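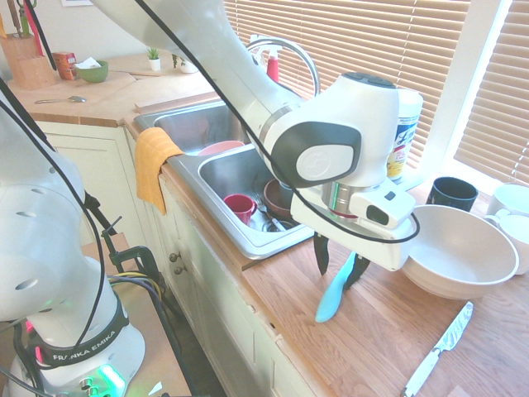 Two white robotic arms at a wooden countertop, one holding a light blue spatula.

Section 3: Setting Up Your Tader for Band Practice

Welcome back! If you have come straight from Section 2, your Tader is out of its box, the feet are screwed on, and you have checked the little bag of adapters against the packing list. In this section we are going to get a whole band plugged in and making a sound together, and we are going to do it at a gentle pace, so please put the kettle on if that helps. Experienced players may be tempted to jump to the end. You are welcome to, but do read the two cautions first.

We have written these steps for a group of the usual shape: drums, bass, one or two guitars, perhaps a keyboard, and a couple of people singing. If your band is three accordions and a trombone, we would love to hear it, and nearly everything that follows will still apply to you.

What you will need

The Tader mixer and its power supply
Two powered speakers, on stands
One microphone and one microphone cable for each singer
One instrument cable for each guitar, bass and keyboard
A pair of headphones with the large plug (or the small plug, plus the gold adapter from the bag)
Masking tape and a marker pen
Half an hour before the rest of the band turns up

CAUTION: Use only the power supply that came with your Tader. Other supplies may have a plug that fits perfectly well and still deliver the wrong voltage, and the damage this does to the mixer is not covered by the Gillies warranty.

CAUTION: Rehearsal volume can harm your hearing, and it can do so well before anything begins to hurt. Everyone in the room should have earplugs, including whoever has only come along to listen.

Choosing where everything goes

1. Find the spot for the mixer first. It should be on a firm, level surface at a comfortable standing height, near enough to the singers that someone can reach it between songs. Leave a hand's width clear behind it for the cables. If you have bought the optional rack ears, the mixer will fit any standard 19 inch rack, and you can skip ahead to step 3.

2. Keep drinks off that surface. We know, we know -- but the service desk at Alomville sees more sticky faders than any other fault, and a fader that has had cola in it will never slide quite the same way again.

3. Put the speakers on their stands in front of the singers, facing the same way the singers face when they look at an audience, and turn them in a little toward the middle of the room. The microphones should always be behind the line of the speakers. A microphone pointing into a speaker will howl, and no setting on the mixer can completely cure it.

4. Spread the legs of each stand fully and tighten the collar before you lift a speaker onto it. Lift with a second person if you have one handy.

5. Drums go wherever they fit. In a small room the drummer sets the volume for everybody, so it is worth putting the kit against the wall with the most curtains, coats or bookshelves on it. A thick rug under the kit helps with the noise and also stops the bass drum from creeping across the floor during fast numbers.

Note: In most practice rooms you do not need to put microphones on the drums at all. Save those channels for voices and keyboards, and come back to drum microphones in Section 5 if you find you want them.

Plugging in

6. Make sure the Tader is switched off, both speakers are switched off, and all the faders are pulled down toward you. The round gain knobs along the top should be turned fully to the left.

7. Run one long cable from the output marked LEFT to the left speaker, and another from the output marked RIGHT to the right speaker. Push each connector in until you hear it click.

8. Plug the singers in next, starting at channel 1 with whoever sings the most. Lay each microphone cable along the wall wherever you can and tape it down where people will be walking.

9. Plug in the keyboard. If it has two outputs, use both, and put them in channels next to each other. If it only has the one, that is perfectly fine, and you should use the socket marked MONO.

10. Guitars and bass will usually stay in their own amplifiers. If somebody has come without an amplifier, plug the instrument into channel 7 or 8 and press the button marked INST. Please do not press INST on a channel with a microphone in it. It will do no harm, but it will sound thin and miserable, and you will spend the evening wondering what is wrong with your singer.

11. Run a strip of masking tape along the bottom of the mixer and write on it what is in each channel. Use names everyone will recognize. "Vox 2" may mean something to you tonight and nothing whatever to anybody next Monday. 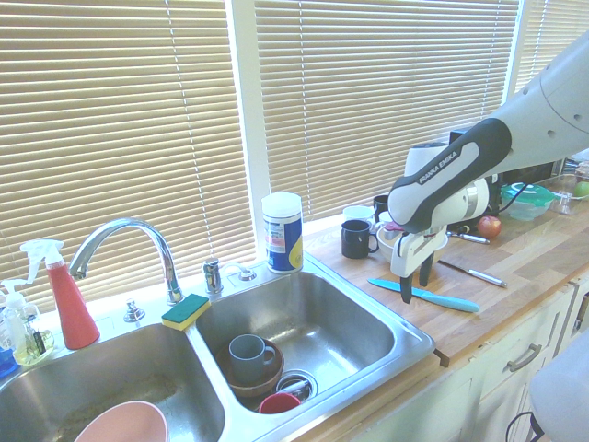
Switching on

12. Switch on in this order: keyboard and pedals, then the Tader, then the speakers. When you finish for the night, do it backward, with the speakers going off first. This saves you from the loud thump that speakers make when something further up the line is switched on or off, and it is a good habit to carry with you to every stage you ever play on.

13. Wait for the blue light beside the headphone socket to stop blinking. The first time you switch on it may blink for a full minute while the mixer sorts itself out. After that it should be a matter of seconds.

14. Press and hold the button marked TONE. The Tader will send a steady 1000 Hz note to both speakers. Slowly raise the MAIN fader until you can hear it clearly, walk over to each speaker in turn, and check that both of them are playing. Let go of the button to stop the note.

If only one speaker is playing, swap the two cables at the mixer end, with the MAIN fader down while you do it. If the silence moves to the other speaker, you have a bad cable. If it stays where it was, look at the speaker itself, and in particular at the volume knob on the back, which is very easily turned down by a sleeve or a gig bag.

Setting the gain

Gain is the part that worries people, and we would like to take the worry out of it. Think of the gain knob as the faucet on the wall and the fader as the nozzle on the end of the hose. You set the faucet once, at the start, and do your adjusting with the nozzle for the rest of the evening.

15. Ask your main singer to sing the loudest part of your loudest song. A polite "check, one, two" is no use at all for this, so do insist on the real thing. Most singers will be shy about it the first time.

16. While they are singing, turn up the gain on channel 1 until the small green light stays on and the yellow one flickers now and then. If you see red, turn back a little to the left.

17. Bring the channel 1 fader up to the thick line, then bring up MAIN until the voice sits comfortably in the room.

18. Repeat for every channel in use, one at a time, with the others keeping quiet. This is the moment when the guitarist will want to practice a solo. Be kind but firm.

19. Now have everybody play together, a song you all know well and do not have to think about. Stand in the middle of the room and listen for the words. If you cannot make them out, try turning the guitars and the bass down at their own amplifiers before you turn the voices up.

Note: If you hear a low hoot or a high squeal building up, pull down the fader of the microphone nearest the speakers straight away. Once things are quiet, move that microphone back or turn it so the singer is facing the speaker's side and not its front. Cupping a hand around the head of the microphone makes squealing worse, however good it looks.

Saving your settings

Your Tader can remember 33 complete set-ups, which we call rooms. A room holds the gain, fader and tone settings for every channel, so a band that practices in one place and performs in another can keep both without having to start over.

20. Press ROOM, then turn the large wheel until you reach an empty number.

21. Press and hold ROOM until the display says SAVED.

22. Write the room number on your masking tape, or in the back of this guide, where we have left some lined pages for the purpose.

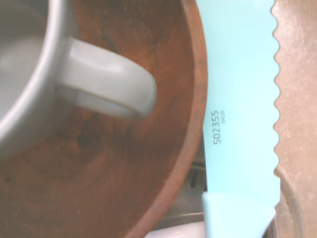
White mug in a wooden bowl, light blue serrated knife to the right.

A saved room does not know that you have moved the speakers or bought a louder microphone. When you recall one, always pull MAIN all the way down first and bring it up slowly.

23. If several bands share the mixer, agree on who has which numbers. Lewis Innes, who wrote the first edition of this guide, suggested giving each band a block of three: one for practice, one for shows, and one for trying things out. We still think it is a sensible way to go about it.

Packing away

24. Pull all the faders down, then switch off the speakers, the Tader, and finally the keyboard and pedals.

25. Coil your cables loosely, in circles as wide as a dinner plate, and fasten each one with a strap. Please do not wind them around your elbow. It twists the wires inside, and a cable treated that way tends to fail at the connector.

26. Put the dust cover on, and if the mixer is traveling, put it in its Drukusura carry case with the faders facing up. The case has a pocket in the lid for the power supply.

Wiring up stage monitors is covered in Section 4, and you will need the two sockets marked AUX for it, so leave those free for now.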